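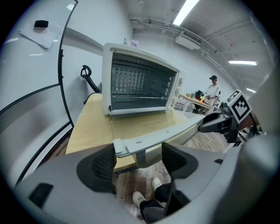

4 min read

What happens to the end of the loaf? My project on bread waste in shared houses

Ziad Mahasneh, Food and Society, second year project
1 April 2023

I picked bread because I throw so much of it away. When we got the project list in the autumn I had a whole grand plan for looking at food waste in general, and my tutor very kindly let me talk for ages before asking which food I meant. All of them, I said. She suggested I go home and look in my own bin (good advice, slightly grim evening), and there it was: half a sliced white, still in its bag.

So the question became a much smaller one. Why do people who share a house in Cirutstead throw bread away, and what would make them eat it instead?

How I did it

I asked people living in shared student houses to keep a bread diary for 2 weeks in March. I ended up with 33 diaries I could use. Most came from the streets behind the station and the rest from Killavness, the big block by the canal where you get your own room and share a kitchen with the corridor.

The diary was a sheet of paper that went on the fridge. You wrote down what bread you bought, when you opened it, and what happened to the last of it. There was a box at the bottom for anything else, and that box turned out to be the best bit of the whole project! People wrote loads. One person did me a drawing of a crumpet.

Afterwards I went back and had a chat with anyone who was willing. I didn't record these, I just took notes, and looking back I should have recorded them, as my handwriting when I'm trying to keep up with somebody is shocking. A few good comments are lost for ever.

I also spent a morning at Wallner, the bakery on the market square, to hear what goes on at the other end. They bake less on wet days, which I would never have thought of, and whatever is left at closing goes into bags at half price by the door.

What people told me

The thing I expected to read was "it went mouldy", and mould does come up a lot. But plenty of bread was binned when it was only dry. People felt the loaf and decided it was finished. When I asked about this in the chats, quite a few hadn't thought of dry and mouldy as different problems. Old bread was old bread.

They are different, though, and this is the bit of reading I enjoyed most. Bread goes stale mainly through changes in its starch. Once a loaf has been baked and cooled, the starch slowly firms up again and the crumb gets hard and a bit leathery. It'll even happen inside a sealed bag. The fridge speeds this up (I was a devoted fridge person until I read that), while the freezer more or less puts a stop to it. And warming the bread through softens it again for a while, so yesterday's roll can be really nice if you give it a few minutes in a toaster oven and eat it straight away. Leave it to go cold and it's worse than before.

Mould is another matter. If it's there, the loaf goes, and picking off the green patch doesn't count, however many of you told me your dad does it.

The second big theme was the size of the loaf. Shops near the houses mostly sell big sliced ones, and a small loaf often costs nearly as much as a large one, so everyone buys large. In a family that gets eaten. In a shared house every person buys their own, and you end up with a cupboard full of open bags, all going off together. I asked whether anybody had tried sharing. Some had, and it usually fell apart over toast at two in the morning and who was going to replace it.

Then there's the freezer. Nearly everyone knew you could freeze bread. Hardly any of them did, and the reason was nearly always space. One small drawer each, if that, and it's full of chips and peas. I'd gone in thinking people needed telling about freezing, and I was wrong. They need a bigger drawer.

The crusts, by the way, deserve a project of their own. People have very strong feelings about the ends of a loaf. I had no idea.

The bit I tried out

For the practical part I asked 3 of the houses to try the Jaltier sheet, a shared shopping list I made up and named after the street I grew up on. The idea was that the house buys one loaf between them, half of it goes in the freezer on the day, and whoever takes the last slice out of the freezer crosses off the line so the next person knows to buy more.

It went well in the house where they already ate together most evenings. In the second they forgot about it by the weekend. The third changed it completely, dropped the freezer part and used the sheet for milk, and they tell me they still do.

I can't say much from that, and I'm not going to pretend otherwise. A proper test would need a lot more houses and a longer stretch of time, and it would need somebody weighing the bread that gets thrown out. My diaries only have what people chose to write down, and I suspect a few slices went in the bin without making it onto the fridge.

What I'd do differently

Start earlier! I lost a good chunk of time waiting for replies. I'd also ask about wraps, bagels and pitta from the start, as I only wrote "bread" on the sheet and people weren't sure if they counted. And I'd like to go back to Wallner and ask who buys the half price bags, and whether they get to the bottom of them.

Thank you to everyone who kept a diary, and to my own house for putting up with the experiments. There are still some rolls in the freezer if anyone wants them.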